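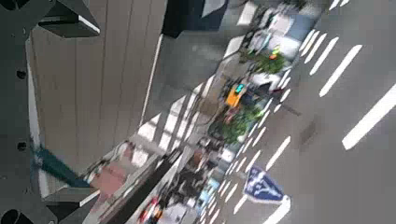
Beige panels, street side, with the walkway and the road markings past them.

Cleaning light wall panels – quick notes

Did ours in August, finaly. Tan panels with darker seams, facing the road. Road dust gets into everything on that side, and the seams hold it worst.

Start before 9 in the morning. Once the sun is on the wall the soap dries in streaks and you get to do it twice. Ask me how I know.

Dry brush first. Soft one, long handle, top to bottom. Skip this and you're just making mud.

Then a bucket of warm water, small squirt of dish soap. Less than you think. Sponge mop, one strip at a time, bottom up so the drips don't leave tracks on the dry part. Rinse top down. Do the whole strip before you stop for coffee – a half-done panel leaves a line.

Seams: old toothbrush. Or a paint brush with the bristles cut down to an inch. Tried a butter knife wrapped in a rag, scratched one. Don't.

Green stuff low down near the ground – white vinegar and water, half and half, leave it ten minutes, brush off. Test a corner first. Keep it off any bare stone.

No pressure washer on the seams. Water gets in behind and then you have a different job.

Railings while the bucket's out. Wipe the underside too, that's where the black comes from when you lean on it. Change the water after, it'll be filthy.

Windows last. Always last. Two cloths, one wet one dry. Newspaper works but my hands were gray till supper.

Walkway – sweep before AND after. Grit on the path goes right back on the wall next time it rains hard. If neighbors walk through there, put the bucket against the wall and not in the middle. Hose coiled up too.

Domnica Pîrvu over in Justham does hers with a car wash mitt in place of the sponge. Gets into the grainy finish better, she says. Havent tried it yet, bought one though.

Spent 100 on the long pole and brush heads at the hardware place in Primcombe. Could of borrowed. The pole is good for gutters so I'm not sorry.

Next up, the gutters. Need a second person for the ladder – will add notes when it's done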